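Sallell Two-Finger Evaluation Kit
Last updated: 8 April 2022
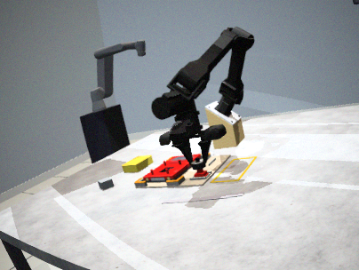 Most people buy a gripper first and find out afterwards what it won't pick up. The Sallell kit lets you do the finding out at your desk, in simulation, where a dropped part costs you a click on Reset.

The kit is a set of virtual benches for comparing two-finger grippers on the arm you plan to use. You load an arm, bolt on a gripper (there are no bolts, but the dialog box calls it that), choose a fixture board and run the same pick as often as your patience allows. Runs are logged in one plain table, so the gripper with the nicest brochure gets the same row height as the others.

What you get

9 gripper models, with editable finger length and stroke
Small-part and box-handling tasks, with target outlines you can move
Two controllers: Stestov, which is quick and a little rude, and Mitwood, which is slow and apologizes by stopping
A batch mode that runs 100 picks while you have lunch

Running a comparison

Keep the arm, the part and the controller the same and change only the gripper. We mention it after reading a lot of support mail. Forty runs per gripper will sort out the hopeless ones; use batch mode for the two that are left. Small parts lying flat are the hard test – a tall box flatters everybody.

Friction is the setting to distrust. The default is kind. Turn it down until your favorite starts dropping things, then write down the number and see how the others do with it.

Price and license

A single-seat license is $3,306 and includes updates through the end of May next year. The Ásgeirsdóttir camera add-on is sold separately and needs its own license key, for which we're sorry. Grippers made of actual metal are not included.

Contact Sallell Sales | © 2022 Sallell | Back to top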